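Tips from my table: recording with the hand gripper

I've been picking up cups, socks and sponges for the Rirno project since April, all with a hand-held gripper, so the robot has something to learn from. My share is 2000 recordings (yes, really!) and a few habits have made it a lot nicer.

Clear the table first. I move the mail and the fruit bowl, then start every recording with the fingers open over bare tabletop.

Go slower than feels natural. My first 81 tries were so quick I had to do them over, and oh, was I grumpy!

Keep the fumbles if you recover. A dropped sock you pick up again is still a good example – just don't stop halfway.

Swap things around. I do 14 with one cup, then turn the handle or slide it somewhere new.

Look at the pads now and then, especially after towels. Fuzz loves those edges, and I go over mine with a dry toothbrush.
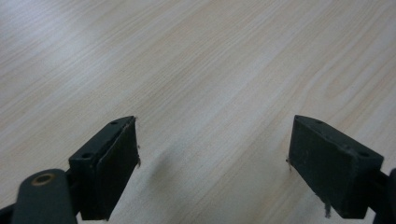
Fingers open, nothing between them. See the little fibers on the pad edges?

Next up for me is the Flernberg dish set, and I'm a bit scared of the saucers.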